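Notebook entry, 07/08/2023
Project Plaviveck, tabletop handling study
Entry by: Tomomi Miyazaki
Circulation: handling group and the Kernano software team

Purpose of the session

The session continued the comparison of two methods of choosing a grasp on light tableware. Method A takes a single depth view and selects the grasp with the highest predicted score. Method B takes the same view, retains the ten best candidates, and moves the arm to a second viewpoint before choosing between them. The question is whether the second view repays the time it costs. The June trials on opaque objects gave no clear answer, and it was agreed that transparent objects should be included from now on.

Arrangement

The round table is used with the checked cloth, as before. The cloth is kept on purpose. Plain surfaces gave depth readings that were too clean to be of use, and a pattern seen through a clear wall is the case we most need to understand. The cloth was smoothed before the first block and again after the second. It should not be pulled tight, as this moves the folds at the front and alters the edge seen by the segmentation step.

The object set is the one listed under Oberholzer in the shared folder: red bowl, white cup, clear cup and the smaller containers. Positions were drawn from the usual random list. Where an object fell too near the edge of the table, the position was drawn again and the replacement noted on the sheet.

The speed limit was left at the value set in June. The hand calibration was repeated at the start and the residual was within our limit, so no correction was applied.

Procedure

Each trial began with the arm at the ready position and the objects placed by hand. The operator then stepped back and confirmed at the desk. The method for each trial was read from the list and was not known to the person placing the objects. A trial was counted as a success if the object left the cloth, was held for the full hold period, and was put down upright. An object that was put down and then fell over was counted as a failure, even where the grasp itself was sound. Some colleagues may wish to score these separately, and the sheets allow for it.

The session comprised 144 trials, 72 for each method. The running total for the study now stands at 1,579.

Results

Method A succeeded in 101 trials out of 144 when its 72 trials from this session are taken together with the 72 from the previous one. Method B succeeded in 113 out of 144 on the same basis. Of the 31 failures under Method B, most involved the clear cup. Under Method A the failures were spread more evenly over the set, with the bowl doing worse than expected.

The clear cup remains the difficult object. From the first viewpoint the depth map often shows the cloth behind the cup and little of the cup itself, so that the candidates gather at the rim or fall inside it. The second view recovers part of the wall in many cases. Where it does not, Method B chooses between ten poor candidates and takes longer to do so. This is a limit of the method as it stands and should be stated plainly in the report.

The bowl failures under Method A were nearly all of one kind. The highest score went to the near side of the rim, and the fingers closed at too shallow an angle. A simple penalty on approach angle may remove most of them - to be tried on the stored data before any more time is spent on the arm.

Time per trial was longer under Method B, as expected. The timing log has a gap in the third block, where the clock on the desk machine was reset, and those values have been left out. I would prefer not to quote a mean until the gap has been checked against the arm's own log.

Other observations

The cable near the wrist should be watched when the approach comes from the side. It did not catch during the session, but the loop is large and the planner takes no account of it. A larger margin at the wrist would be a cheap precaution.

The Wernance filter was switched off throughout. It had been smoothing the rim of the cup away in the earlier data, and the two sets should not be merged without a note to that effect.

Actions

Run the angle penalty on the stored bowl trials.
Check the third block against the arm log.
Add a flag for trials where fewer than 70 depth points fall on the object after segmentation.
Ask the Kernano team whether the second viewpoint can be chosen from the candidates, in place of the fixed offset now used.
Repeat the clear cup trials with the lower first viewpoint - same list, same order. 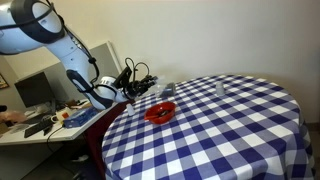
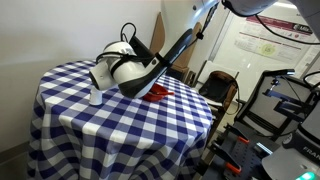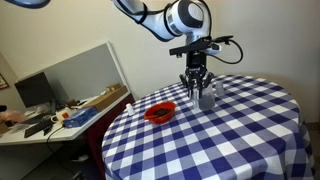
Arm and round table, checked cloth in use. The last picture shows the gripper over the clear cup.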